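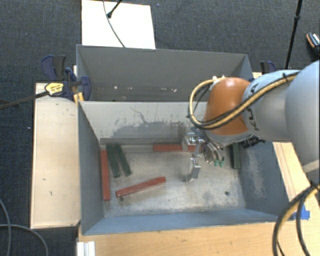

Are you really hiring a whole person to buy clamps? came the first reply when we floated this role on the Stidus list, and a second reader wanted to know why the engineers can't order their own stuff like everywhere else.

Fair questions. Engineers do order their own stuff right now. That's the problem. Read on.

Equipment Planner and Buyer, Robot Cells
Stidus, Powell site
Part time, 33 hours a week, on site
Start: December or as soon as you can

The short version

We build and run robot cells for handling small parts. Arm, hand, bin, fixtures, cables, a PC to run it. Project is called Brikatance and it's growing from two cells to three. We need someone to own the equipment side: what we have, what we need, what it costs, when it gets here. You'd be the first person in this job so there's no binder waiting for you. There is a spreadsheet. It's not a good spreadsheet.

Why now

Last budget round we wrote down the arm, the hand and the controller for each cell and felt pretty good. Then came everything else. Mounts. Spare fingertips. Cables in the right length. Boards, bins, clamps, blocks, tape. Freight on something heavy that had to go back. Little orders put in by different people to the same supplier in the same week, shipping paid on every one of them. When we finally added up the rush shipping alone it came to over $1,567, and not one bit of that was in the plan.

No single order was crazy. They just weren't anybody's job. So now they're going to be yours.

What you'll do

Keep one list of all equipment in the cells and on the shelf. Everything with a price, a supplier and a lead time next to it.

Write the equipment budget for the third cell. Big items and the small junk. We want the small junk most of all, we already know what an arm costs.

Get quotes. Compare them properly — same scope, same freight terms, same warranty. Go back and ask when a quote is vague. A lot of them are vague.

Place orders and chase them. Tell the engineers when something slips, before they find out by walking to the shelf.

Plan spares. Fingertip pads, cables, hand parts, anything that rubs, bends or gets dragged around a bin floor for hours. Work out with the engineers what wears and how often, then set a reorder level and stick to it.

Help decide buy versus build. A wooden base and some bar clamps will get you a long way when the layout changes every couple weeks. A machined fixture is nicer and costs a lot more and then you're stuck with it. We go back and forth on this constantly. We'd like someone in the room who brings the actual numbers.

Run the move to Josex, our new purchasing system. Right now it's installed and mostly empty. Suppliers need to go in, approval limits need to go in, old open orders need to go in or get closed.

Keep the paperwork straight. Packing slips, serial numbers, warranty dates, what's leased and what's owned. Finance asks for this at year end and every year it's a scramble.

What you won't do

Program robots. You're welcome to learn, plenty of people here will show you, but it's not the job and you won't be judged on it.

Purchasing for the rest of the building. Chairs, coffee, laptops, that's handled elsewhere.

Sign for the big capital items alone. You'll put the case together and recommend. Approval goes up a level.

What we're looking for

Somebody who has bought equipment before, for a lab, a shop, a factory line, a theater, a hospital department, a school workshop, whatever. Robot experience is a plus and that's all it is. If you've ever kept a machine shop stocked you probably know more about this than we do.

Good with a spreadsheet. Not fancy. Clean columns, no mystery totals, a formula another person can follow.

Comfortable on the phone with suppliers. Email works until it doesn't, and then somebody has to call.

Able to read a parts drawing well enough to catch that the bolt pattern doesn't match. If you can't do this yet but you've worked with your hands and want to learn, apply and say so.

Willing to push back. Engineers will tell you they need it tomorrow. Sometimes they do. You'll need to ask which thing waits if this one goes first, and then get an answer out of them.

Fine with floor time. You'll be walking the cells regularly with a clipboard or tablet, looking at what's really there versus what the list says. Cables on the ground, bins on platforms, things that got moved since last time. Closed toe shoes. Safety training is given in your first week, and you stay out of the arm's reach when it's live, same as the rest of us.

Nice to have, don't stress

Some idea how leasing works for equipment.
Customs and import paperwork.
Having set up a purchasing system from nothing, Josex or any other.
Forklift or pallet jack ticket.
Some Spanish or German, a few suppliers prefer it.

What the first months look like

First stretch is inventory. Go through the two cells and the storage cage at Powell, write down everything, match it to old invoices where we have them. It's slow and a bit dusty. We'll give you an engineer for part of each day to answer "what is this".

After that the budget for cell three. We have a rough one and you're welcome to tear it up. Things we know are missing from it: power drops, network, floor marking, guarding, spare hand, freight, install hours, and a line for stuff we haven't thought of. We argue about how big that last line should be. Bring an opinon.

Then Josex. Then the regular rhythm, which is a planning meeting, an order run, a floor walk, and a lot of chasing.

A note on the budget itself so you know what you're walking into. It is not huge. It's enough for the third cell if we plan well and not enough if we buy like we did for the second one. You'll see all of it from day one, including what was spent and on what. No games with hidden pots of money. If you tell us it doesn't add up we want to hear that in the planning stage and not when the crates are in the hallway.

Pay and hours

Hourly, paid every two weeks. Range goes out with our first reply to you, before any interview, so you don't waste time on us if it's too low. Hours are flexible inside the day but deliveries mostly land in the morning so we need you there for those more often than not.

Paid time off, health plan from the first full month, parking. Work boots get reimbursed, keep the receipt.

Remote: not really. Quotes and budget work can be done from home now and then once you've settled. Inventory can't.

Could it go full time? Maybe, if there's a fourth cell. No promise, please don't take the job counting on it.

How to apply

Send us:

A resume. One page is plenty.

A short note on something you bought for work that went wrong and what you did about it. Half a page. We care about this more than the resume.

Optional — a budget or parts list you made yourself, with the names and prices blacked out if you need to. Messy is ok. We want to see how you lay things out.

Use the application form on the Stidus careers page and pick Brikatance from the project menu. Please don't send it through Josex, that inbox is for suppliers and your application will get filed as a quote. Has happened already.

What happens after

We read everything. If it looks like a fit you get a phone call, short, mostly to check pay and hours work for both sides. Then one visit to Powell. You'll walk the floor, meet the engineers, and sit down for an hour with a real set of quotes for the same part from three suppliers. Tell us which you'd pick and what you'd ask before picking. There isn't a trick in it, we honest to goodness couldn't agree ourselves. The visit is paid at the hourly rate.

You'll hear back either way. If it's a no we'll say so in writing.

Questions that came up already

Do I need a degree? No.

Is it loud? Some. Motors, a compressor somewhere down the hall, people dropping things. Ear protection is at the door if you want it.

Can a company apply, or a freelancer? Not for this one. We want somebody on staff who's here when the truck is.

Can I negotiate with the suppliers we already have? Please do. Most of our prices are whatever was on the first quote.

Who decides if a part is good enough? The engineers decide if it works. You decide with them if it's worth the money. When you disagree it goes to the planning meeting and gets settled there, usualy the same day.

Do you take used equipment? Yes for benches, racks, carts, monitors. Case by case for anything that moves on its own. If you know good places to find used stuff put that in your note.

Posting stays up until filled. Earlier is better, the lead time on the arm is already running our calendar.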